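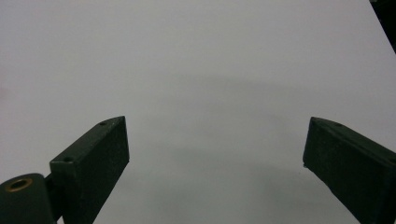 ## 3. Collecting Demonstrations

**Figure 1.** View from the camera on the hand-held gripper, fingers open over a bare surface. Each finger has two small round holes along its narrow top face. Shading between the fingers is soft and has no crisp outline.

### 3.1 Hand-held tool

We collect all free-space and contact demonstrations with a hand-held gripper, which we call Stunwood. The operator holds the tool, closes it on the object, moves it, and lets go. A camera fixed to the tool records what lies between and beyond the fingers (Figure 1). No arm takes part in this stage. The recorded motion is played back or learned from later, on an arm that carries a matching pair of fingers and a camera in the matching position.

The fingers stay in view throughout a recording. We considered masking them out, as is often done when the hand-held tool and the robot look different, but we chose to keep them. The opening between the fingertips can be read from the image, and the policy is given no other measure of grip width. Keeping the fingers in view also gives a fixed reference against which the position of an object can be judged. The cost is that a good part of each image carries little information about the task — the lower left and lower right of Figure 1 are taken up largely by the fingers.

The mounting of the camera relative to the fingers was settled before the first recording and was not changed afterward. If it shifts by a small amount, the learned grasp points shift with it. Operators were therefore told to stop and report any knock to the tool, even when the images still looked normal.

### 3.2 Reference view

Every session opens with the fingers apart over a plain surface with nothing between them. The operator holds this pose, then closes the fingers fully and opens them again. The segment serves as the reference for the rest of the session. From the open pose we take the fingertip positions in the image, and from the closed pose we take the point where they meet. A linear map between the two gives a normalized opening, where zero is closed and one is open.

A light, even surface makes the outline of the fingers easy to find over most of their length. In Figure 1 the upper edge of the right finger is a faint lighter line, while the face below it is nearly black. The left finger is better lit along its top ridge. An edge detector tuned on the left finger alone lost the right finger in views of this kind, so we set its threshold separately for each side. We also tried locating the fingers by the holes in their top faces. The holes work well when they are sharp, but they are tiny dark marks and they fade into the finger when the light falls from the other side. The final version uses the tips and the upper edges and ignores the holes.

Shadows need separate treatment. A broad, soft shadow on the surface between the fingers can change as the tool moves, and an early version of our segmentation marked such a shadow as an object. The opening was then labeled as a grasp before anything had been touched. Two changes removed most of these cases. The first was to require a sharp boundary on at least one side of any candidate region. The second was to drop candidates whose brightness changed smoothly all the way to the background. Dark objects with blurred edges are still missed at times, mainly when the tool is close to the surface and moving.

Regions near the image border are left out of the reference fit. A dark shape may enter at a corner, like the wedge at the upper right of Figure 1, and the fit has no use for it. The border mask applies only to the reference segment. Task recordings are passed to the policy whole.

### 3.3 Remote control

The second source of demonstrations is remote control of the arm itself through Brusari, our control station. The operator moves a handle and the arm follows at reduced speed, with the wrist image shown on a screen. We used it for tasks where the reach of the arm matters, such as placing a part behind an upright panel. A path that is easy for a person holding a light tool may pass through poses the arm cannot take.

Remote recordings are slower and contain more pauses. Operators often stopped with the fingers just above the object while they judged depth from the screen. If these pauses are kept, the policy learns to hover, and in our first trials it sometimes hovered without ever closing. We cut any pause in which neither the tool pose nor the opening changed by more than the sensor noise, and kept a short piece at each end so that the motion stayed continuous.

The two sources were labeled with the same three marks: start of approach, first contact, and release. Nghĩa Vũ placed the marks in the hand-held recordings and checked those in the remote recordings against the same written rule. First contact is the last image before the object moves or the fingers stop closing. In practice the mark can be off by 2 images in either direction, and we did not try to improve on this.

### 3.4 Operators and sessions

Recordings were made by 16 operators, each of whom used both methods. The order was alternated between operators, so that practice with one method did not always favor the other. Before recording, each operator had 10 minutes with the tool and the same time at the control station. No instruction was given on how to approach an object beyond a request to keep it in view during the final part of the motion.

Most operators soon adopted a steady approach from above with the hand-held tool. Side approaches were less common and varied more in height. At the control station the pattern was different: operators lined up the fingers first and then came straight down, even when a slanted path would have been shorter. We kept both habits in the training set. Section 5 reports results for each source alone and for the mixture.

A recording was rejected if the object left the view before contact, if the operator spoke up about a mistake, or if the reference fit failed. Failed fits were inspected by hand before the session was thrown out. In several sessions the fault lay in the closing motion, which had been made too quickly for the tips to be followed. These sessions were recovered by marking the closed pose manually.

Accepted recordings were stored with their reference segment attached and were never given the reference of another session, even when the same tool had been used a few minutes earlier.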